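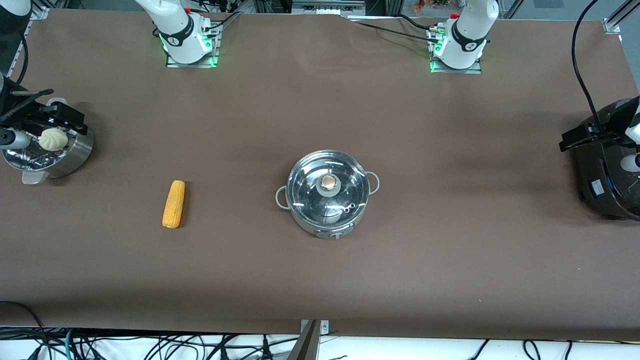
**Steaming buns and corn for one meal — which goes first?**

**halas_olga**
Hello all. I want to make pleated buns and corn on the cob for supper on Thu 26 October. I have one steel steamer pot, a second pot with a glass lid and a rice cooker, which will be busy with rice. My buns need 14 minutes. Is it possible to steam the corn together with them, or will the buns taste of corn? Last time in August I did them one after another and the buns became cold and a bit hard.

**Coralie P**
Together is fine, I do it most weeks. Put the corn underneath and the buns on top. They don't take any taste from it. Start the corn first, give it five minutes, then add the buns.

**koubek_v**
I must disagree with Coralie. Each time you open the lid to add something, the steam is lost, and the corn drips a lot when you lift it out. I would boil the corn in the pot with the glass lid and leave the steamer only for buns. You have two pots, so why not use them?

**halas_olga**
Thank you both. Vratislav, my stove has two rings but they are close to each other, and the big pots touch. Perhaps if I turn the handle to the front it will go.

About the corn: I always take off all the leaves and the silk before cooking and I cut the end flat.

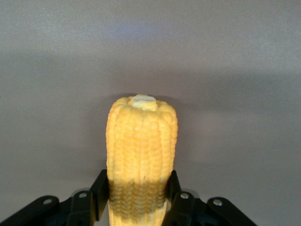 My mother-in-law says I should leave the leaves on until the end, because it is sweeter like this. I never noticed a difference. Does anybody cook it with the leaves?

**Silvia_U**
On the grill, yes. In a pot I see no use in it, you only get a wet bundle that burns your fingers. Clean cobs also stand better in a small pot, flat end down.

**Coralie P**
Standing up is a good idea if the pot is tall. Mine is not, so I break them in half.

@koubek_v I open the lid once, for two seconds. My buns have never fallen.

**koubek_v**
Then you have a better lid than me. Mine collects water and it all runs onto the buns — they get yellow spots and the skin is sticky. I tie a cloth around the lid now.

**halas_olga**
The cloth I will try. Does it have to be cotton?

**Silvia_U**
Cotton or linen, a thin one. Tie the corners up over the knob so that they don't hang near the flame.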